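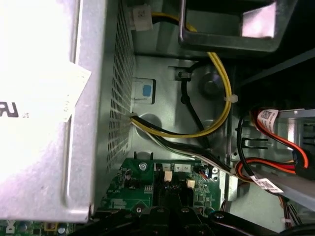

PSU corner of the old tower. Bring a torch.

**1/**
Right, the old tower thread. It's been under my desk since March making a noise like a hairdryer, so the lid's off and I'm going to learn what's in there. Cable tidying first, panicking later.

**2/**
I've only ever built one PC and that was with Hok-lam Tsao on the phone the whole time. He's busy till 8 tonight, so you lot are getting the questions instead.

**3/**
Whoever routed the power leads in this thing had a plan, I just can't work out what it was. Black, white and yellow all leave through one grommet and then go wherever they fancy. I do like the little white cable tie though - tiny effort, much appreciated.

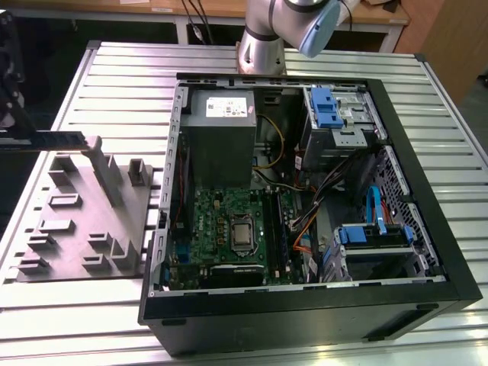
**4/ Things I've learned so far**
Lay the case on its side! I did my last one standing up like a fool and dropped a screw behind the board. Also the blue plastic bits are the ones you're meant to grab, which is very considerate.

**5/**
Shopping so far: a tube of Fladirix paste and a bag of 100 Ekent ties. I will use nine of them and lose the rest.

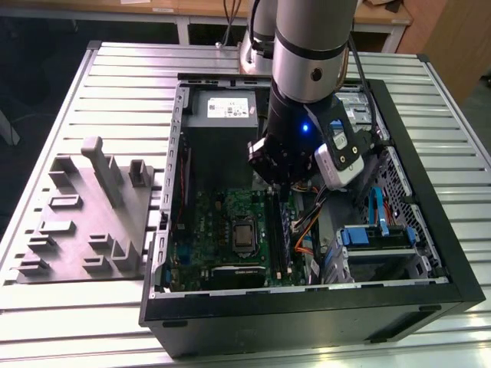
Now, paste. The Wukalier forum has a 675-post argument on pea versus line versus spread and I've read far too much of it. I'm team pea. With the cooler off and the chip sitting bare in its socket there's no excuse for not giving it a proper wipe before anything new goes on - lint-free cloth, bit of isopropyl, patience. Spreaders, my replies are open.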